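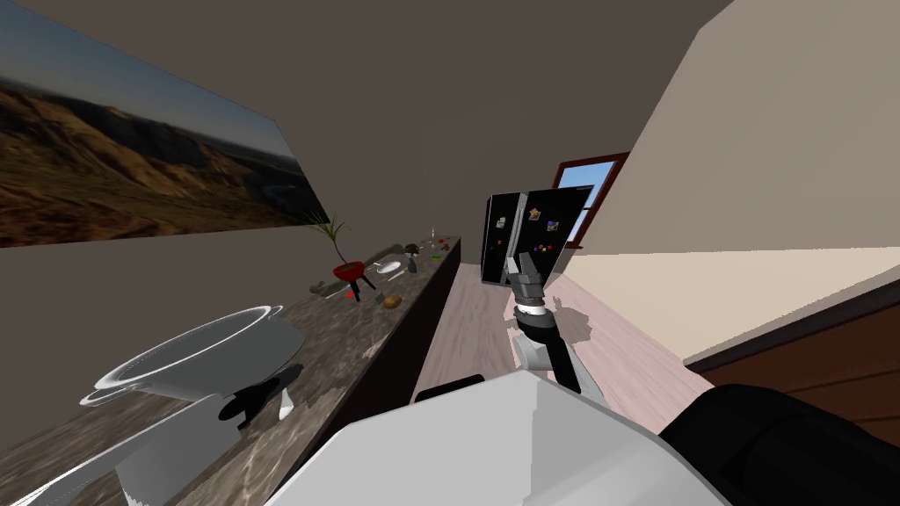
**Software engineer, planning and simulation (full time, Dondside office, hybrid possible)**

Trenuma is looking for someone to join the small group that writes the software for our kitchen robots, and we would love for that someone to enjoy the slightly untidy middle ground between motion planning, perception and plain old tooling. We have had two people doing this work for the past three years and it has grown well past what two people can look after, so the job is new, the desk is by the window, and a good deal of what you end up doing will depend on what you turn out to like.

Most of our days are spent in simulated homes. Before any arm moves in the test kitchen downstairs, the same task has been run many times over in rooms we load into our simulator, which is called Nundix and which you will come to know very well. We change the layouts, the lighting and the clutter on the counters, and we watch what the planner does about it. Reaching for a refrigerator door sounds like a small thing, and then you spend a week on the last few inches of it — the angle of the wrist, where the base ought to stop, and what the second arm should be doing in the meantime.

**What you would be working on**

The largest piece is the whole-body planner. At present we plan for the base first and the arms second, and the seam between the two shows. Xiaoqing Fu, who leads the group, has a prototype that treats them together. It finds nicer paths and is far too slow, and you would share the work of making it quick enough to use every day.

The second piece is the scene library. We have 538 kitchen scenes in it right now, built by different people at different times with different ideas about naming, and we want to bring that up to 1000 by October without making the mess any worse. That means better generators, better checks (bowls sunk halfway into countertops are an old enemy of ours) and a way to search for "galley kitchen, narrow, fridge at the far end" without asking whoever has been here longest.

Then there is the nightly run. Each night we replay 70 tasks against the latest code and compare the results with the night before. The report that comes out of it is long, hard to read and mostly ignored until something breaks. If you have ever looked at a bad report and itched to fix it, please say so in your letter, and we will move you up the pile.

You would also spend about one day in ten downstairs with the real robot, seeing where the simulator has been telling us fibs about friction, camera noise or the weight of a door. We do ask everybody to do this, and most of us look forward to it.

**What we hope you bring**

- Solid C++ and Python, and the patience to read other people's
- Some working knowledge of motion planning, kinematics or control, whether from a degree, a job or a long-running hobby you can show us
- Experience with a physics simulator of any kind
- Clear writing, as we do a lot of our thinking in shared notes

It would be lovely if you also knew something about object pose estimation, grasp planning or GPU rendering, but please don't hold back from applying over any of these. Our last hire came from game development and had never touched a robot arm before the first week.

**The practical side**

The post is permanent, with a four-month trial period. We work a 37-hour week and we mean it; the nightly run does not phone anyone. You can work from home up to three days a week once you have settled in, and we will help with moving costs if you are coming from farther away. Salary depends on experience, and we will give you the range in our very first reply so that neither side wastes an afternoon. We share the building with Görtz, who make our gripper fingers and run a surprisingly good lunch counter that you would be welcome at.

**How to apply**

Send a short letter and a résumé to the jobs address on our website, with "Planning and simulation" in the subject line. If you have code we can look at, a link is plenty, and it can be small, old or unfinished as long as you are happy to talk about it. We began reading applications in February 2025 and will keep going until we have found the right person.

After that there is a half-hour call with Xiaoqing, followed by a visit. On the visit you would sit with one of us for a couple of hours and work on a real planning problem from our backlog, with your own editor and the internet at hand, and then have lunch with the group. We don't set puzzles or take-home projects. We answer everyone who writes, usually within two weeks, and if you have a question before you apply, use the same address and mark it for Xiaoqing Fu.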